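Quick guide for anyone moving from floor pickup to scene review at Milldale. Wrote this between shifts, will tidy later.

Background, short version. Arnix does the evening pickup round in the lounges now. You used to do it with a cart. Before it gets a new room layout it practices in a simulated one, and somebody who knows lounges has to go through those rooms and say what should be picked up and what gets left alone. That's the job. Sitting down, screen, 100 rooms a batch.

## Before you start

- Log in to Sirkia with your old cart number, not your email
- Open the batch with your initials on it
- Sound off. It beeps on every save and everyone near you will hate it
- Label list printed out next to you. There are 13 labels, you'll know them by April but not now

## Step 1: look at the whole room first

Don't click anything yet. Where's the sofa, where's the open floor, what's lying on what. Same as walking in with the cart. The sofas have a streaky texture that looks more like planks than cloth, ignore it, a sofa is a sofa. Loose things are what you want. On the sofa rooms it's usually the seat: a flat black thing with a small white mark, a pale blue one next to it. 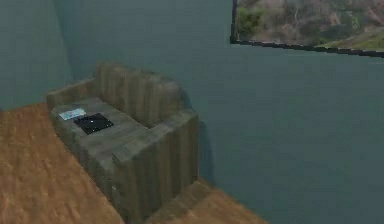 ## Step 2: label the loose things

One box per object. If you can't tell what it is, use **flat item, unknown**. Don't guess. Black and square could be a tablet, could be a thin book, and the label decides how hard Arnix is allowed to grip. A wrong "book" on a tablet is how we get complaints.

Touching or overlapping objects: still two boxes. Draw the one on top first, then tick *overlaps*.

## Step 3: go around

Use the arrow keys to change the view. Do it every time, even when the first one looks clear, things that seem to touch from one side can have a gap from another. Check your boxes still sit on the right objects after you turn.

If something runs off the side of the screen, box the part you can see and tick *partial*. 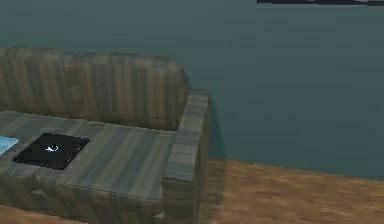

Then pick or leave. House rule hasn't changed from cart days: personal stuff on a seat gets left until the lounge closes, after that it goes to lost property. Arnix doesn't know whose anything is. Neither did we really, but we'd ask. So if you'd have asked, mark it **hold**, and whoever is on the floor gets a message and goes and looks.

## Step 4: save and next

Target is 90 seconds a room. First week forget the target. Jadoon (the planning system, top right tab) shows your speed to you and the shift lead, no one else, that was agreed in writing.

## If it goes wrong

- Room loads gray: reload once, then skip
- Boxes vanish when you turn: you forgot to confirm, press enter after each one
- Object floating or half inside a cushion: flag *bad scene*, don't label it
- More than 2 bad scenes in a row, stop and tell the shift lead

## Stuff people keep asking

**Do I lose the floor allowance?** No, as long as you still do one floor shift a week. Put it in Jadoon yourself, it doesnt carry over.

**Can I go back to the floor full time?** Yes if there's a slot. Fewer slots than there were. Ask early.

**My eyes hurt.** Take the break. It's in the rota, same length as the old cart break, and you dont have to finsh the batch first.

**Does anyone read the notes box?** Yes, I do, at the end of each batch. Write in it.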